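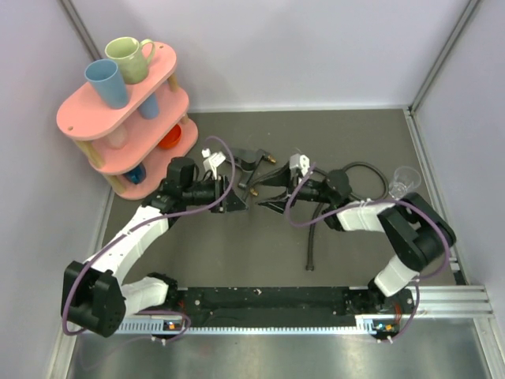
Water quality in low-use plumbing: what the tap sample tells you and what it doesn't
Speaker notes, Thanakorn Siriwan
Remote session, Thursday, May 14, 2020

Slide 1. Title

Leave up while people join. Start on time. Questions go in the chat; Rhona Paterson is reading them and will stop me at slides 6 and 11.

Scope: cold and hot potable water inside the building, from the meter to the outlet. No cooling towers, no fire lines, no irrigation. People will ask about cooling towers. Separate session.

Slide 2. The buildings

Vutberg survey. 11 buildings, all on the same utility supply, all closed or mostly closed from the middle of March. Offices, two schools, one dental practice, the Dromby library and its annex. 502 outlets on the inventory. 675 samples, counting repeats.

Say clearly that the inventory was wrong in every building when we started. Janitor sinks, refrigerator lines, an ice maker behind a false wall. Outlets missing from the drawings are usually the ones nobody flushes. Walk the building with the drawings in hand before taking any samples.

Slide 3. Three kinds of age

Keep these apart:
Age in the main, before the meter. Out of the owner's control.
Age in the building's common piping. Depends on total use in the building.
Age in the branch and the outlet itself. Depends on use of that one outlet.

A building can have good turnover in the common piping and a month-old column of water behind a single faucet. The reverse also happens: one outlet used every day by the guard, at the near end of the building, tells you nothing about the top floor.

Slide 4. Volume

Half-inch copper tube, type L, holds 46 mL per foot. Three-quarter holds a bit over double that. One inch holds more than three times as much as half-inch. Work out an example on the slide: faucet, supply hose, stop valve, then ten feet of half-inch branch. The first bottle comes from the faucet body, the hose and the first few feet of branch. It contains nothing from the riser.

Point out that the supply hose is part of the sampled volume. It is small, but it has a liner, two end fittings with gaskets, and a long contact time at room temperature. Braided or corrugated on the outside says little about what the water touches. Record the hose type if the label is legible. If the label is gone, write "unknown" and move on.

Slide 5. Disinfectant decay

Plot is free chlorine against hours of stagnation, three outlets, same floor. Jukia loggers on the branch recorded temperature and flow; chlorine was measured by hand with a colorimeter.

Read the axes aloud. The vertical axis is linear. The curves look like first-order decay for the first part and then flatten near the detection limit. Do not fit a rate constant to the flat part. I did this in the first draft and got a rate that made the pipe look better than it was.

The three outlets differ mostly because of pipe material and the condition of the aerator. Temperature differed little between them. Say "mostly" here. The data set can't separate the two effects fully.

If someone asks about chloramine: different chemistry, slower decay in general, and nitrification becomes a concern. This utility uses free chlorine, so the survey has nothing to add.

Slide 6. First draw, fixed flush, full flush

First draw: no flushing, aerator on, cold side. Represents what a person gets if they walk up and fill a cup.
Fixed flush: run for a set time, then sample. Easy to write in a procedure. Poor for comparing outlets, the flow rates being so different.
Full flush: run until temperature is steady, then sample. Represents the main, or close to it.

Take the first draw and the full flush as a pair. The pair is what allows you to assign a problem to the outlet or to the supply. Either one alone gets argued about.

Order matters within a floor. Start at the outlet nearest the riser and work out. If two outlets share a branch, sampling the first disturbs the second. Note it on the sheet.

Stop for questions. Rhona reads two at most.

Slide 7. Aerators

Remove after the first draw, never before. Look at the debris. Flakes of white scale, bits of gasket, sand, solder beads. Photograph against a dark background with the outlet number in view. Do not rinse it back down the drain until it has been logged.

Particulate metals are the reason the flow rate is specified for the first draw. A sample filled at a trickle can miss material that comes loose at full flow. Open the faucet the way a normal user would and fill the bottle without adjusting it. 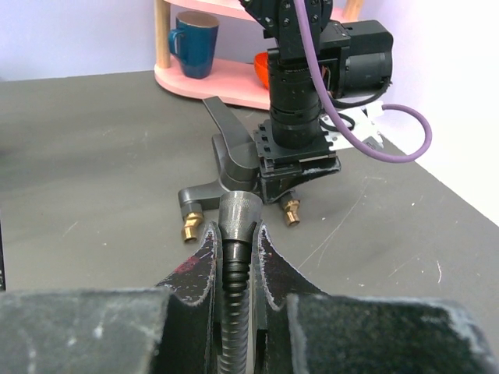
Slide 8. When the faucet gets replaced halfway through

Happened in two buildings. Maintenance replaced faucets during the survey with good intentions. The new faucet and hose are a new material with their own early leaching period, and the old results no longer describe the outlet.

Rules we settled on:
New faucet means new outlet number. Add a suffix, keep the old record.
Flush the new assembly with the aerator off, both sides open.
Leave it in normal use for at least a week before a first draw.
Keep the old faucet in a bag if there was an exceedance. The inside of the body sometimes answers the question.
Check the washer at both hose ends. Overtightened ones extrude into the bore and collect scale.

The person who does the replacement should fill in the sheet. Sriwong, the contractor on the school buildings, used a tear-off tag on the stop valve, and that worked better than our spreadsheet did.

Slide 9. Hot water

Short slide. Two temperatures: at the heater outlet, and at the return just before the heater. The difference between them tells you whether the loop is balanced. A heater set correctly with a cold return means some part of the loop is sitting warm, in the range where growth is favored.

Many owners turned heaters down in March to save energy. Restoring the setpoint should come before flushing the hot side. Flush with hot water that is really hot. Scald risk: post signs, keep the public out, check the mixing valves afterward.

Mixing valves: the short length after the valve is tempered all the time and gets neither the cold nor the heat. Keep it short in new design. In existing buildings, include it in the flush plan as a separate item.

Slide 10. Flushing plan

Sequence:
Service line first, at the outlet closest to the meter, at high flow.
Then cold, floor by floor, near to far.
Then hot, same order.
Point-of-use filters bypassed or removed before, replaced after.
Ice makers last. Discard the ice.

Stop condition is a measured chlorine residual close to that at the service entrance, together with a steady temperature. Clock time is a planning tool only. On the Dromby annex the plan allowed far too little time for the top floor. The crew stopped on the clock, and the next day's samples showed no detectable residual at the far end. The pipe was one size larger than shown on the drawing.

Drains: check capacity before opening everything on one floor. Dry traps need water anyway.

Ongoing: once flushed, a building still at low occupancy goes back to where it was. Set the repeat interval from your own decay curve, slide 5. Do not copy another building's interval.

Slide 11. Bottle handling

Skip if behind schedule.

Metals: wide-mouth plastic bottle from the lab, unpreserved, no rinsing. Microbiology: sterile bottle with thiosulfate, fill to the line, do not touch the inside of the cap. Never use one bottle for both. Never decant from a cup or a pitcher. One site did, the results were rejected, and the outlets had to be sampled again after the stagnation period had been lost.

Label before filling. Wet labels don't take ink.

Blanks: one field blank per building per day. Duplicates: every twentieth outlet.

Stop for questions.

Slide 12. Reading the results

Histogram of first-draw copper. Long right tail. Report the median and the upper percentile, leave out the mean. Most high values came from outlets with no logged use in the prior two weeks.

Non-detects: state the limit. Do not put zero in the table and do not put half the limit without saying so.

The common mistake is comparing a building with itself before and after flushing and calling the change an improvement. The second first draw has a shorter stagnation time, so it ought to be lower. Match the stagnation time or don't compare.

Slide 13. What we would change

Log stagnation start with a flow sensor on every sampled branch. We had too few Jukia units and relied on sign-in sheets for the remainder.
Record flow rate at each outlet. We began partway through.
Measure chlorine at the meter every day, same hour.
Photograph the underside of each sink. Cheap, and it settles arguments about which stop valve feeds what.
Budget for returning to an outlet. The original plan had 200 fewer bottles than we would order now.

Slide 14. Contact and files

Sampling sheet, volume calculator and the outlet suffix rules are in the session folder. The calculator assumes type L copper. For PEX change the inside diameter in the second tab, as the same nominal size holds less water.

Backup slides, only if asked:
B1. Tube volumes by size and material
B2. Loop temperatures, school buildings
B3. Chlorine at the service entrance, daily
B4. Lead results by faucet age (small numbers, read the caption aloud before discussing)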